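Skumix Bronach Kneeboard with Padded Strap - Adult, One Size

Brand new, boxed, with the strap and fin plugs included.

If you have spent a summer or two being towed behind a friend's boat on whatever board happened to be in the locker, you will know how much difference a decent knee pad makes. The Bronach is the kneeboard we recommend more than any other to people buying their first one, and a fair few of those customers have come back to buy a second for the rest of the family (which is always lovely to see).

The shape is a fairly wide, rounded outline with a gently raised nose, so it planes early and stays settled at low speeds. That makes deep-water starts a good deal less tiring, especially for anybody whose arms have already had enough by the third go of the morning. The edges are soft along the front half and a touch sharper towards the tail, so once you have found your balance you can start leaning it over and carving out across the wake. It won't suit somebody practising competition tricks every weekend - for that you want the thinner El Ouafi board, which we also stock - but for easy afternoons on the lake it is a real pleasure to ride.

The knee wells are moulded deep and lined with thick foam, and the foam carries on forward under the shins a little further than on the older model. Tsegereda Weldu, who looks after our watersports range, rode one at Buvcombe for most of last August and has hardly stopped talking about it since! Her advice is to do the strap up firmly before you set off and then give it one more tug, as it beds down a little when your weight settles back.

The tow hook at the nose is recessed, so it shouldn't catch on your vest as you slide up the board. If you are teaching children or nervous grown-ups, please leave the hook alone and have them hold the handle themselves until they are properly comfortable.

Specification
Length: 1560 mm
Strap: padded, single, hook and loop fastening
Fins: two, removable, with blanking plugs supplied
Recommended rider age: 17 and over (a junior version is available to order)
Returns: 60 days, unused and in original packaging
Stock code: 207

What's in the box
One Bronach kneeboard, one padded strap, two fins, two blanking plugs, fixing screws and a printed fitting guide. A tow rope and handle are sold separately, as is a buoyancy vest, and you will need both before you go out.

Looking after it
Rinse the board and strap in fresh water after every outing, salt water or not, and let the foam dry right through in the shade before it goes back in its bag. Try not to leave it face up on a hot jetty. The fin screws like a quick check at the start of each season, and we keep spares behind the counter if one goes over the side.
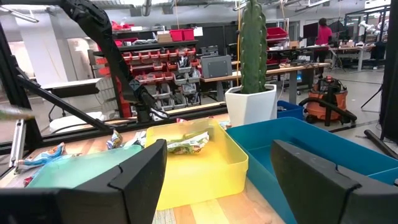

Yellow tray with a crumpled snack wrapper inside, on a light wooden tabletop.

Delivery and collection
Boards go out by courier on a two-day service, and we will send you a message with a delivery slot once yours has left us. You are also very welcome to collect from the Buvcombe shop, where there is parking right by the door and usually somebody free to help you get it on the roof bars. Do ring ahead if you are coming a long way - we can put one aside with your name on it until the end of the following day.

Please note that the strap is packed flat and needs threading through the side slots before first use. It takes a few minutes, and we are happy to fit it for you at the counter at no charge.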